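Fidlow Mineral Wall Finish in Sallala: a review from the spare room

Posted January 2024 in Walls and Floors

I should say at the start that I didn't want a textured wall. I wanted the damp patch to go away and the magnolia to go with it, and I had put aside one weekend and a modest amount of hope. Then Hsiu-ying Kwok came round for supper, looked at my sample pots and said they were all the same beige. They were not. One of them was called Oat.

So: Fidlow Mineral Wall Finish, in a shade called Sallala. It comes as a kit, a tub of base coat, a tub of the finish itself, a wide brush with the bristles of a much larger animal, and a leaflet. I paid £290 for enough to do a small room, bought from Tsai, the decorating shop by the station, where the man at the counter asked whether I had used it before and then went very quiet.

The base coat first. It goes on like ordinary emulsion and looks like custard. I have no complaints about the base coat. It covered the magnolia in one go, it hardly smelled, and it was dry by the time I had eaten lunch and read the leaflet again. Had I stopped there I would have had a custard-coloured room and a free Sunday.

The finish is another matter. You are told to work in "loose, crossing, cloud-like strokes", which is a hard instruction to follow from the top of a stepladder. You are also told to keep a wet edge, and to work no more than 25 minutes without stirring the tub. The pigment sinks. If you forget, as I did behind the door, the last stretch of wall comes out several shades darker than the first. The leaflet calls this "natural movement". I have hung a dressing gown over it.

What you get for your trouble is colour that won't sit still. Sallala is sold as a terracotta, but it wanders from apricot to rust depending on how hard you lean on the brush, and anybody after an even coat should buy something else. I have come round to orange and brown in quantity, provided there is something pale nearby to calm them down. Blue works too, in small amounts.

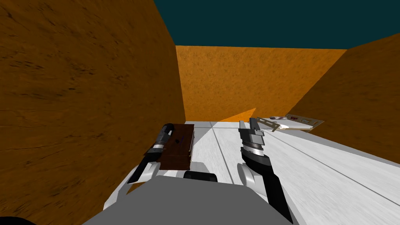
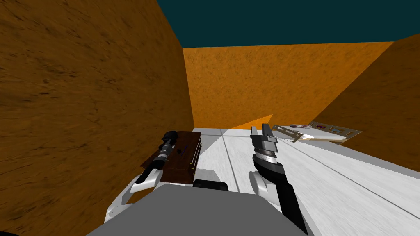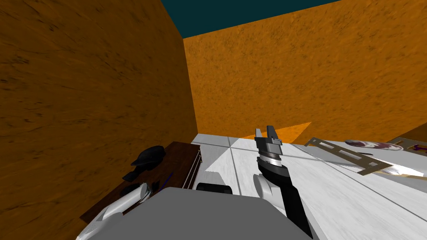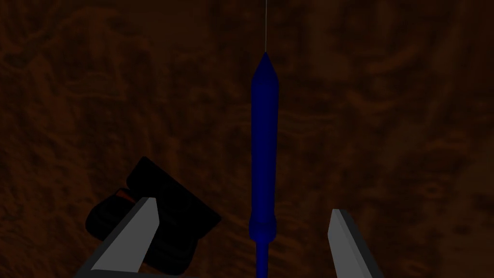

Orange-brown walls and a white tabletop in the first three, a spot of royal blue against dark rust in the last.

Now for the drying, about which the leaflet is optimistic. It says overnight. In my house, with the heating on and the window open a crack, it took two nights and most of the day in between, during which the walls looked like something you would ring the landlord about. Do not judge it at this stage. Above all do not touch it up at this stage. I touched up a spot near the light switch and it now looks like a map of somewhere with fjords.

Once dry it is chalky to the hand and marks if you brush past with a bag. Fidlow sells a sealer for this, separately, naturally. I tried it on the wall by the bed and it did stop the chalk coming off on the pillowcases, at the price of making everything a shade darker and very slightly shiny. If you are going to seal, seal the lot. I sealed one wall and then ran out of sealer and patience in the same afternoon.

I did look at the competition. Castavine make a similar finish which Pin-yu Leung used in her hallway, and it cost her £380 for much the same area. It is smoother and easier to put on, and the pigment stays where it is put. It is also a bit dull, in my view, though I notice I said so only after I had paid for the Fidlow. She has offered to come and do my spare room again with her leftovers. I am thinking about it.

A few odds and ends. The brush is good and I shall keep it. The lid of the large tub can't be got back on by one person. The splashes wipe off gloss paint easily and off carpet not at all – put a sheet down, a proper one, and tape it. The shade card is printed much yellower than the real thing, so ask for a painted sample. Fidlow claim more than 2,000 possible shades if you count the tinted-to-order ones, and I suspect I have produced most of them between the window and the wardrobe.

Would I buy it again? For a chimney breast, yes, without much argument. It is a handsome thing in low light, and visitors do stop and look at it, sometimes for longer than I would like. For a whole room with a radiator, two alcoves and a sloping bit, I'd want a second pair of hands and somebody whose only job was to stir.

Three stars out of five. It would have been four with the sealer in the box. The damp patch came back in April last year, incidentally, and under Sallala you can barely tell.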